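4.2 Collecting demonstrations

All demonstrations were recorded on the desktop assembly cell, with the computer case on its side and its panel off.

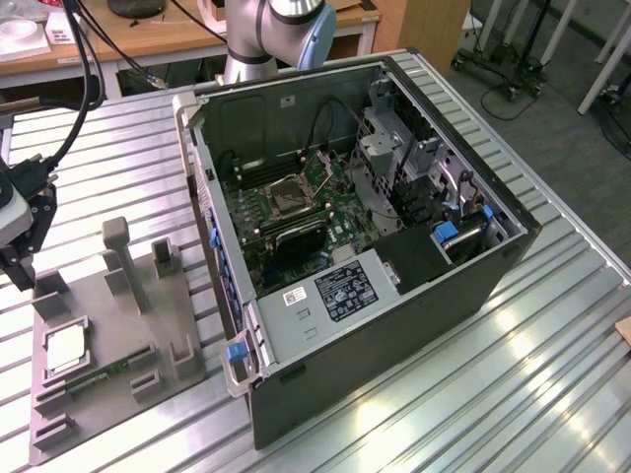 Two operators took part, and each gave demonstrations in both modes. In hand guiding, the operator held the arm at the wrist and moved it through the task. In remote control, the operator sat at the Tirby console and watched the camera feeds. We kept 182 demonstrations in total and dropped 18 where the operator stopped partway.

Figure 5. The assembly cell. The CPU and the memory module sit in the fixture plate to the left of the open case.

Hand guiding was faster for the memory module, but the operator's arm often blocked the camera - a problem we return to in Section 5. Remote control gave cleaner images and slower motions near the socket.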